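Guides > Arms and grippers > Muncombe starter kit > Part 3: The wrist camera and your first grip

I've had the Muncombe kit on my bench since October, and this is the part of my write-up I get asked for most. If you've done Part 2 you should have an arm that homes itself and a gripper that opens and shuts when you tell it to. Now we get the wrist camera going, which is where the fun starts!

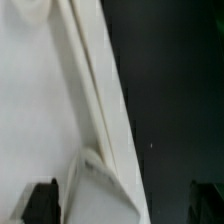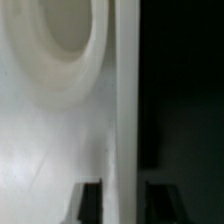
The wrist camera plugs into the little socket behind the gripper mount, and everything it sees goes straight to the Trondon software on your computer. I'll be honest about the quality, it's soft and grainy and a bit hopeless in dark corners, but for lining up a grip it does the job. What you want to look for is edges. My white cloth against the dark background gives a lovely clean line down one side, and the raised hem running through it is easy to pick out too, so that's the sort of thing I'd start with. The white plastic part is just as good along its straight side, though the round recess is all gentle shading and I wouldn't ask the software to find that on day one.

What you need before you start

The arm, bolted down (Part 2)
The camera lead with the flat plug
The small hex key from the Tanus tool pouch
A piece of cloth that you don't mind getting pinched
A lamp you can move about

Connecting the camera

1. Switch the arm off at the wall. I mean properly off, not paused.

2. Push the flat plug in with the ridge facing the arm. It goes in further than you'd think, so keep going until it clicks.

3. Run the lead along the forearm and clip it in three places. Leave a loop at the wrist big enough to get two fingers through. (I left mine tight the first time and the wrist yanked it straight out.)

4. Switch on and wait for the homing routine to finish.

5. Open Trondon and choose Camera, then Wrist. The picture is black for a few seconds and then pops up.

Note: if you only get black, go to Settings and change the port to 9. The printed booklet doesn't mention this anywhere, and it cost me an evening.

Setting the view

6. Open the gripper fully. Check where the fingers come into view along the bottom. If they don't show at all, the camera is tilted too far up.

7. Loosen the two hex screws half a turn and tip the camera until you're happy, then nip them up again. They're tiny, so go gently.

8. Move your lamp about and watch the picture while you do it. Light from one side brings out folds and rims nicely, but the far side can drop into shadow. I ended up with mine low and to the left.

9. Set Exposure to 33. That suits pale things on a dark surface. For dark things on a pale surface you'll want it higher, and it's a matter of fiddling.

Caution: keep your hands out of the way whenever the green Ready button is lit on screen. The fingers close faster than they open and they don't know the difference between cloth and you.

Your first grip on cloth

10. Lay the cloth down and ruck it up a little so there's a fold standing proud. Flat cloth is miserable to pick up, the fingers just skate over it.

11. Jog the arm down in small steps, with the speed slider at its lowest setting.

12. Stop when the fingers are either side of the fold. Press Close, Soft.

13. Raise the arm one step and look at the cloth itself as well as the screen. If it slips, go down a touch further and try again.

Note: there's a Grip Counter under Tools. Mine stood at 177 when I started trusting the thing to work without me hovering over it. The Ouellet finger pads are rated for 3,000 grips according to the leaflet, and you buy them in pairs.

Caution: don't use Close, Firm on hard plastic until you've done the force set-up in Part 4. You'll mark the plastic, or stall the motor, and then it's back to homing.

When you've managed a few clean lifts, save the position with a name you'll recognise. I've got one called "test2new" and no idea what it does.

Comments

Nilmini Herath
Port 9! Thank you, I'd been staring at a black square all morning. Does the camera tilt hold for you? Mine droops after a while.

benchtop_col
Mine drooped as well. Dab of thread lock on the hex screws sorted it, only a dab though or you'll never get them out.

Pru
Would the soft grip be all right for tea towels or is it just thin stuff? Thinking of getting the kit for our school club.

benchtop_col
Pru, tea towels are fine here. Bath towels were too heavy for it.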